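This site uses cookies to keep you signed in and to remember your notebook settings. Accept | Manage preferences

Nandia Project – Shared Laboratory Notebook
Entry date: 18/11/2024
Entered by: Gheorghița Zamfir
Reviewed by: King-fai Yeh

Purpose of entry

To record the state of the hand-held collection work for the small debris task and the first training result obtained from it. The entry continues the February entries on single-hand collection, which used the Goodwin segmenter and are now closed.

Background

The Nandia set holds 1,313 two-handed demonstrations. Following review by Tipene Hollis, 962 were accepted for training. The remainder were set aside, in most cases for tracking loss at the start of the recording. The rejected recordings have been kept on the Soketance server under their original numbers and should not be deleted. 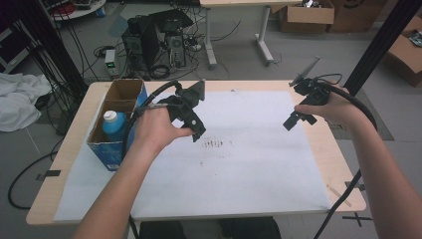
Cable routing remains the main open point on the collection side. Both grippers are wired, and the operator must be able to reach across the full sheet without pulling on either connector. With the left cable draped over the front of the blue and white box, a wide reach to the right may drag the box along with it. The box position is part of the recorded start state, so any shift affects every later demonstration in the same block. Jarrah McPhee has proposed an overhead cable guide. Until it is fitted, operators are to check the box position between demonstrations and note any correction in the log.

Wrist views

The marks on the paper are small and low in contrast. At the input size used in the earlier runs, the finer specks were lost when the wrist views were reduced. Cameron Wihongi has changed the crop so that the area between the fingers keeps its full detail and the outer part is reduced more strongly.

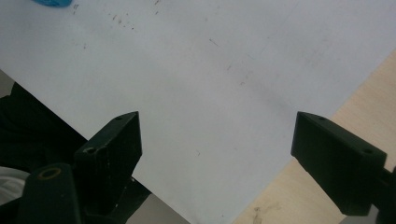

Wrist view, fingers apart, right finger across the paper edge.

The edge of the paper is a second concern. A policy trained without edge cases tended to treat the change from white to wood as something to be cleaned. Demonstrations close to the edge are therefore given a higher sampling weight – the value is in the Brolix configuration file and is not repeated here.

Result

The policy was run for 40 trials with the new crop and 40 with the old. The new crop completed 3 more trials than the old. This is too small a difference to support a claim, and it is recorded as no clear change. Contacts with bare wood were not scored separately and should be in the next evaluation.

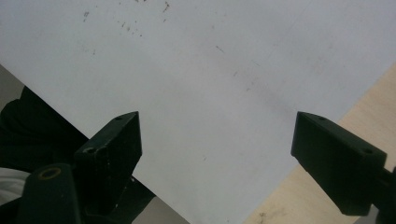 Wrist view, speck cluster toward the far edge, fingers open.

Actions

T. Hollis – second review of the rejected recordings, tracking loss only.
J. McPhee – cable guide.
C. Wihongi – repeat of both conditions with edge contacts scored.
G. Zamfir – update the operator sheet to include the box check.

K. Yeh has asked that the crop not be changed again before the repeat is finished.

Contact the notebook administrator | © Nandia Project | Back to top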